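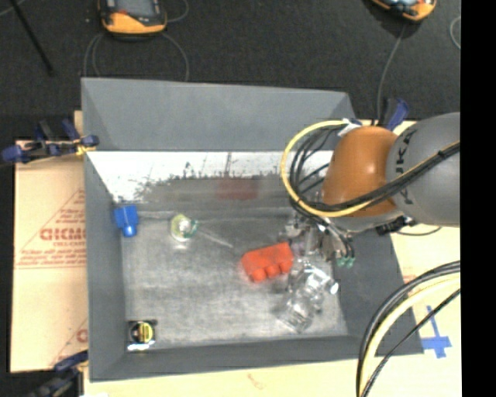 Reynaldo Cabanatuan, reading a draft of this section, objected that a word which can be written on any box in the house is no use on any of them, and that we should stop treating "misc." as a category and call it what it is, a refusal to decide. We have kept his objection because much of what follows is an attempt to answer it, and because he was going to raise it again at the workshop.

Figure 7. Toy building block, orange-red, and small clear sphere on a thin stick, in a gray bin.

4.3 Leftover labels

Every household inventory in the Bresunwood set has at least one entry that gives up. The writer gets through the linens, the good dishes and the contents of the hall closet with some care, and then arrives at a container whose contents share only an address. At this point the handwriting tends to get larger. Across the 386 inventories we coded 2071 entries as leftover labels, by which we mean any label that would still be true if the contents were swapped for something else of about the same size.

The most common was "misc.," with or without the period. It was followed by "odds and ends," "stuff," "bits," "kitchen other" and a long tail of labels used once each, including "things from the old drawer" and "see Dad." We coded "see Dad" as a leftover label after some discussion. Euan Rutherford held that it was a pointer to a fuller record and should be treated like a cross-reference. The rest of us felt that this showed more faith in Dad than the inventory supported.

Earlier work has mostly treated these entries as noise. The Thygesen scheme, which we otherwise follow, drops them before analysis and reports what remains. This makes for clean tables. It also means that a home in which half the contents were filed as "stuff" comes out looking exactly as orderly as one in which they were not, only smaller. We do not think this is what was intended, though we admit that our own pilot did the same thing and that we were pleased with how the tables looked.

The Bokimora scheme goes the other way and asks coders to assign each leftover entry to its nearest proper category. In practice "nearest" does a lot of work. Figure 7 gives a fair idea of the trouble. A toy block can go under toys without much debate. The sphere on its stick has no obvious home: one coder may say craft supplies, another decoration, a third toys again on the grounds that the block is right there. The last of these is the most interesting. Coders who were shown objects in a group often let the easiest object decide for the rest, and a container with one plain toy in it became a container of toys. We saw the same thing with batteries, which turned whole drawers into hardware.

Householders seem to reason in the same way when they write labels, up to a point. Among the entries where a leftover label had replaced an earlier one, 70 percent had started out with a proper name. "Sewing" was crossed out and became "sewing etc.," and later, in another pen, simply "etc." We came to think of this as the usual life of a label. A box is named for the first thing put into it, holds to that name for a while, and is then corrected by someone who has looked inside. The corrections almost never run the other way. We found 7 cases in which a "misc." box had been promoted to something more exact, and in most of them the new label was "Christmas."

This bears on the question of refusal. If a leftover label were only a failure to decide, we would expect it early, before the writer had got into the habit of sorting. It comes late, after a more exact label has been tried and found to be wrong. Read in this way, "misc." is often the most accurate word in the inventory. A person hunting for a spare fuse is better served by a box that promises nothing than by one marked "sewing" that happens to have the fuses in it – and several writers said as much in their margin notes, with feeling.

Two limits should be noted. The inventories were typed up in Jomolance, which merges repeated entries on import unless told otherwise. We told it otherwise, but only after the first batch, and a few homes with several boxes marked "stuff" may have been credited with one very large box. Second, the writers knew that the lists would be read by strangers. At least one went back and changed "junk" to "assorted," and we have no means of knowing how many others made the same repair before sending us a clean copy.

Cabanatuan has seen this version and remains of the view that it is a refusal to decide. He would now allow that it may be a well-informed one. The coding rules for compound labels, including the vexed case of "cables and misc.," are set out in the next section.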